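Kitchen Counter Collection: Frequently Asked Questions
Last updated 3 Aug 2020

What is the Urordale kitchen set?

It is a collection of recorded demonstrations for a learning system. An operator guides the arm by hand controls, and we save the camera views together with the arm positions. The first release has 2,140 episodes, all of them from kitchen counters. The software which does the recording is called Fendow, and the training code is Visser. You can use one without the other.

Why do you record in a furnished kitchen and not on a clean table?

Our early model was trained on a clean table and it became lost as soon as a second object was near. So now we leave the usual things on the counter. A cutting board lies between canisters, jars and appliances, and the policy must learn which of them matter for the task.

Which cameras are used?

One at the wrist and at least one fixed view. The wrist camera is good for the last centimeters before a grasp, but it knows little about the rest of the counter. 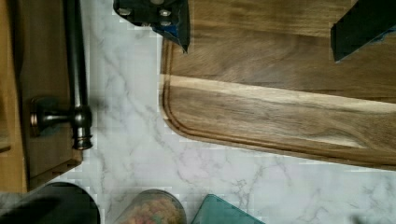

The fixed view gives the opposite. It is weak on contact and strong on layout. If you have disk space only for one, we advise to keep the wrist view, but please read the note on calibration before you decide.

How many episodes do I need for my own task?

For a simple pick and place, we got a usable policy with 300 episodes. For flat objects plan more. A wide board is difficult to grasp from above, and the operators themselves need some days until their movements are regular.

Do small changes between episodes really help?

Yes, more than we expected. Move one or two things, turn the board a little, change what stands at the back.

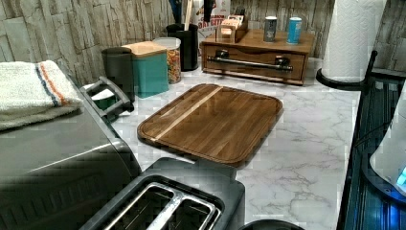
One user wrote to us that in their lab they did the contrary: they fixed every object with tape for the first 25 episodes, checked that training runs at all, and only after this began to move things. They said it saved them a week of searching for a bug which was in the data loader. We find this a good practice and have added it to the Cirker checklist.

What should I do with failed attempts?

Keep them, with the label "failed". Do not mix them with the good ones. In Fendow you press F at the end of the episode and write a short reason, for example "slipped" or "wrong object". Visser leaves them out by default.

May the operator stop in the middle and think?

It is better not to. Long pauses teach the arm to pause. 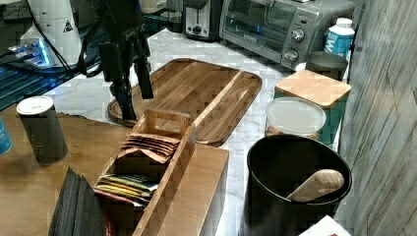
If the operator is not sure about the next movement, end the episode and start again. We also ask operators to make a break after each block, because tired people make large corrections near the rim of an object, and these corrections are later seen in the policy.

How do I check that the fixed camera did not move?

Compare the first picture of the day with the reference picture from the day before. Choose something that does not change its place, such as a line in the wall. 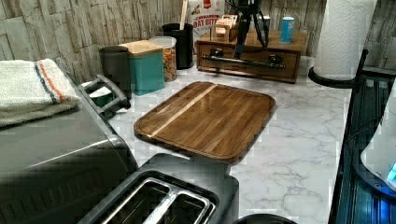 A shift of few pixels is acceptable. If it is larger, calibrate again and start a new session number. Please do not correct the old files by hand.

Can I send you my episodes?

Yes, if they are in the Fendow format and carry a session number. Use the upload form and write which gripper you have. The next merge is planned for the end of August.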